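Spatulas, Trays and the Drawer That Won't Close: A Chat with Lakshmi Bangera

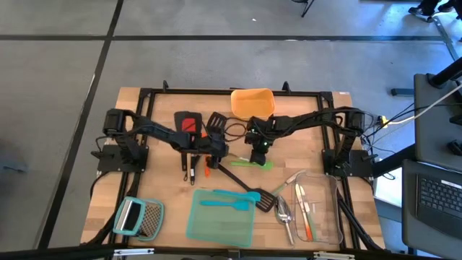 Spatulas out on the table, with the orange tray and the teal container.

I have a drawer problem. You probably have one too (everybody I mention it to gets a guilty look!), so when Lakshmi Bangera offered to talk me through sorting kitchen utensils, I had my notebook out before she'd finished the sentence. Lakshmi runs Dorkalari, a little home-organizing business she started after 12 years in restaurant kitchens, and she has opinions on spatulas. Lots of them.

"Everyone starts with the drawer," she told me over tea. "They buy a divider, they cram everything back in, and by January they're hunting for the fish slice again. Take it all out first. Put it on a table where you can see it."

So how do you decide what goes where? I assumed by size. Nope!

"By what your hand is doing," Lakshmi said. "Slotted and flat turners are for the pan, so those live together. The silicone ones are for bowls and batter, so they go somewhere else. I don't care if the colors match." She stopped, then laughed. "Okay, I care a little. Teal with teal makes me happy."

I asked about trays, as I own four dividers and hate every one of them. She prefers plain open trays and shallow containers, the kind you can lift out with one hand and rinse under the tap. Her first one came from Norlow and it's been through the dishwasher more times than she can guess. The fancy expanding inserts, she says, collect crumbs in the tracks, and then you need a toothpick and a free evening.

"A tray should be boring," she said. "If the spatula doesn't fit flat, get a longer tray or let that spatula live in a jar by the stove. Please stop jamming the handle in sideways. That's what's catching on the top of your drawer."

Reader, that is exactly what was catching on the top of my drawer.

We got onto numbers, because I'm nosy. Lakshmi keeps a tally of everything she's sorted since Dorkalari opened, and the utensil column stood at 1,128 on the day we met. The biggest single haul was 96 pieces out of one kitchen in Provness, belonging to a retired baker named Jolán Fülöp, who'd been picking up scrapers since her first job.

"Jolán kept nearly all of them," Lakshmi said, "and I was fine with it! She used them. She could tell me what each one was for. If you can do that, keep it."

And if you can't? She has a box for those. It goes in the hall closet with the lid on, and anything you haven't gone looking for after a couple of months gets passed along. I told her my melon baller would be first in. She made me promise to write that down, so there you are, Lakshmi.

Before I left I asked what she'd never part with. She didn't even need to think: a thin metal turner from her days at Aguiar, the first restaurant that hired her. The handle's scorched and the edge has a bend in it.

"It's ugly and it's the best thing I own for eggs," she said. "It gets the front of the tray."

I went home and pulled my drawer all the way out. There were two potato peelers behind it.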